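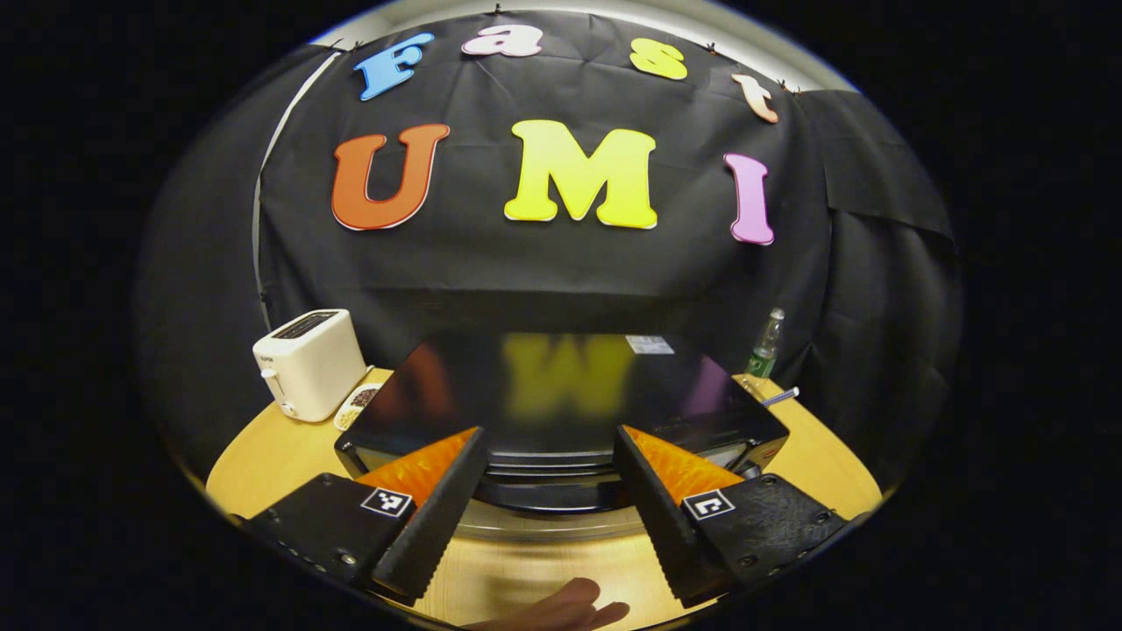
How Do You Teach a Robot to Make Breakfast?

Think back to when you learned to tie your shoelaces. Chances are a grown-up didn't hand you a long list of instructions and walk off. They sat down beside you, made the loops slowly, and then let you have a go. You probably got it wrong a few times (everybody does!) and then one day your fingers just seemed to know what to do.

Robots can learn in a way that's a little bit like that, and it's one of our favourite things to talk about here at Prorel, where we spend our days showing robots how to do ordinary jobs around the kitchen.

The hard thing about easy things

Picking up a pen feels like nothing at all to you. But try it now, very slowly, and pay attention. Your hand opens before it gets there. Your fingers come in from both sides. They squeeze, but only a little, and if the pen starts to slip you squeeze a bit more without even thinking about it.

For a long time, people tried to write all of this down for robots, one tiny step after another. Move forward this far. Close this much. Stop. It worked well in a factory, where every part sits in exactly the same spot all day long. A kitchen table is another story. Somebody moves the toaster, somebody leaves a bottle next to it, and the poor robot's list of steps doesn't fit any more.

Showing instead of telling

So we show the robot what to do, over and over, and let a computer look for the pattern. There are 2 main ways to do the showing.

The first is by remote control. A person sits or stands nearby and steers the robot's arm, a bit like driving a toy car, except that the arm can go up and down and twist as well. The computer remembers every move. It's good fun, but it takes practice, and you need the whole robot there with you.

The second way is by hand. You hold a gripper, the same sort of "hand" the robot will use later, and you do the job yourself. Ours has two black fingers with ribbed edges, and on the inside of each one is an orange pad. The pads are soft and bumpy, a little like the grippy bottoms of your socks, and they help hold on to smooth things like a plastic bottle.

A camera rides along on the gripper and looks out over the fingers, so it sees the table the way the robot's hand would see it. When you reach for something, the camera comes too.

What are the little black and white squares?

Good spotting if you noticed them! There's one on each side of the gripper, and they're called markers. They work something like the square codes you scan on a poster. A computer is very quick at finding them in a video, and when it knows where both squares are, it can work out how far apart the fingers are. That way it learns when the gripper was open, when it closed, and how wide it was in between.

Practice, practice, practice

One try isn't nearly enough. When we visited the school at Saswood in October, the class did the same job 85 times between them, with the things on the table moved to a new place before each turn. A robot that has only ever seen a cup on the left can get terribly muddled by a cup on the right. Mixing things up helps it learn about cups, and not just about that one spot on the table.

Mistakes can be useful too. If you drop something and pick it up again, the robot may learn how to do the picking up.

Try it at home

You'll need a friend, a pair of kitchen tongs, a bowl and 6 small things that won't break, such as socks or blocks.

Use the tongs to put everything in the bowl while your friend watches. Now swap, and ask your friend to copy you exactly: the same order, the same side, the same speed. Then move the bowl to the other end of the table and try once more. What had to change? What stayed the same? Draw or write down what you found, and have a chat about which bits a robot might find tricky.

If you live near Plutonby, ask your teacher about booking a visit from us. We bring the grippers, and everyone gets a turn.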